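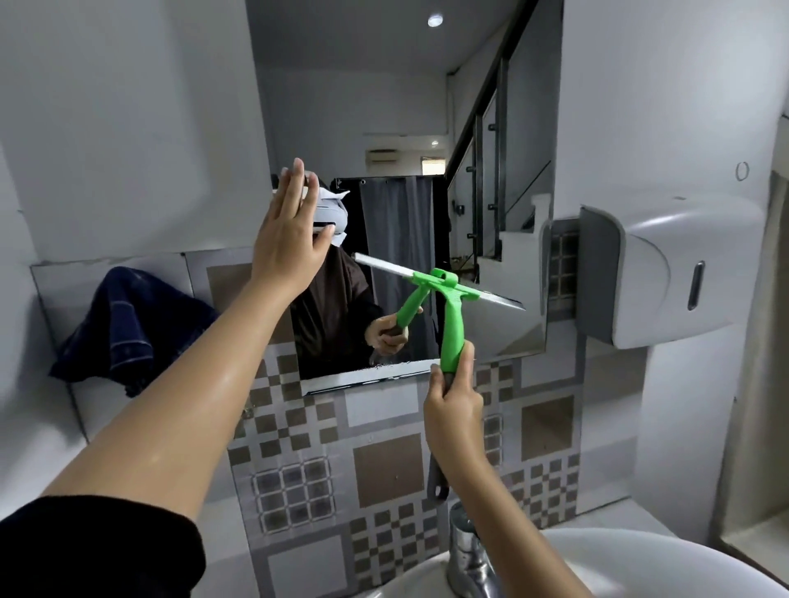 The residential buildings at Pernetstead contain 41 bathrooms, and the mirrors in them are cleaned by hand on every service day. The work is part of the general housekeeping schedule and follows the same written method in all buildings. A squeegee is used on the larger mirrors, with the free hand placed flat against the glass and the blade held at a slant, so that water is carried down toward the lower edge. Droplets and wipe marks along that edge are dealt with at the end, using a dry cloth. The entries on this page set out the method and the present condition of the mirrors and glass in each building, and they replace the notes issued in April.

Home Residences Gallery Housekeeping Visitors Contact

Gallery: Mirrors and Glass

Before the mirror
The sink is cleared of soap, cups and personal articles. Residents are asked to leave toiletries on the shelf or in their own rooms on service days. Articles left at the sink are moved to the shelf and are not put back afterward.

Washing
Plain warm water with a small measure of mild soap is sufficient for most mirrors. It is applied with a damp cloth, beginning at the top. The cloth is wrung out well, and water should not be allowed to collect behind the glass or at the fixing points. Where hairspray or toothpaste has dried on the surface, the damp cloth is held over the spot for a minute before wiping.

Squeegee
One stroke follows another with a slight overlap. The blade is wiped after each stroke. A blade with a nick or a hardened edge leaves a line in the same place every time and should be exchanged at the housekeeping office.

The lower edge
Most damage to the older mirrors at Pernetstead began here, where water stood between the glass and the tile. Staff dry the full length of the edge and then the joint beneath it. Any dark spotting that cannot be removed by wiping is entered in the room book.

Faucet and sink
These are wiped after the mirror, as some water will always fall on them. Chrome is dried with a separate soft cloth. Scouring powder is not used on chrome or on the bowl of the sink.

Wall tile
Tile beside and below the mirror is wiped on the same visit. Grout is brushed once a month with a soft brush, and sealed grout is rinsed with clear water only.

Drying and checking
A mirror is checked from the doorway and again from one side, with the light on. Marks that cannot be seen from the front often show clearly from the side.

Fleso Building
The Fleso Building was the first to have its bathroom mirrors renewed. The new mirrors are fixed slightly higher on the wall than the old ones, and shorter members of staff may use the step kept in the linen room. The step is returned after each room. Two of the mirrors on the upper floor show early spotting and are to be inspected again before the spring term.

Dhanial Building
Water in the Dhanial Building is hard, and spots form quickly if a mirror is left to dry by itself. A cloth dampened with white vinegar and water may be used once a week on the glass. It must be kept away from the stone window sills. The bathrooms on the ground floor are used by day visitors and receive a second visit after lunch.

Jalon Annex
The bathrooms in the Jalon Annex are small and have no opening windows. The fan should be switched on before washing begins and left on for 20 minutes afterward. The door is propped open during this time with the wedge provided. A replacement fan has been approved for the bathroom nearest the laundry.

Room 648
The mirror in Room 648 is older than the building and was brought from the former director's residence. It is not to be washed with water. A dry cloth is used on the glass and a soft brush on the carved surround. Requests to move or photograph it should be made to the housekeeping office.

Stair and landing glass
Glass on the stairs and landings follows the bathroom method with one change: a cloth is used in place of a squeegee wherever a fitting interrupts the surface. Work proceeds from the top of the stairs to the bottom. A wet floor notice is placed at both ends, and the stairs remain closed until the treads have been dried.

Cloths
White cloths are for mirrors and other glass. Gray cloths are for sinks and faucets. Yellow cloths are for tile. Cloths are washed without fabric softener, which leaves a film on glass, and are dried flat.

Storage of tools
Squeegees are rinsed, wiped and hung by the loop at the end of the handle where one is fitted. They should not be left standing on the blade or placed in a bucket overnight. Each floor has a rail inside the door of its supply closet, and tools should be returned to the floor from which they were taken.

Reporting
A cracked, loose or badly spotted mirror is reported on the same day. The report should give the building, the floor and the room, and should state whether the mirror has been left in use. Loose mirrors are not to be washed. Staff telephone the housekeeping office on extension 1829 and place a notice on the door of the room.

Residents
Residents are welcome to clean their own mirrors between visits, and cloths may be requested at the front desk. Adhesive hooks, stickers and tape should not be attached to the glass. Residents who prefer not to have their bathroom entered on a particular day may hang the blue card on the outside handle before nine in the morning.

Questions about the method, and corrections to the building entries, may be addressed to Magdolna Borbély, Head of Housekeeping, at the same extension. The office is open on weekday mornings.

Page reviewed Wed 16 November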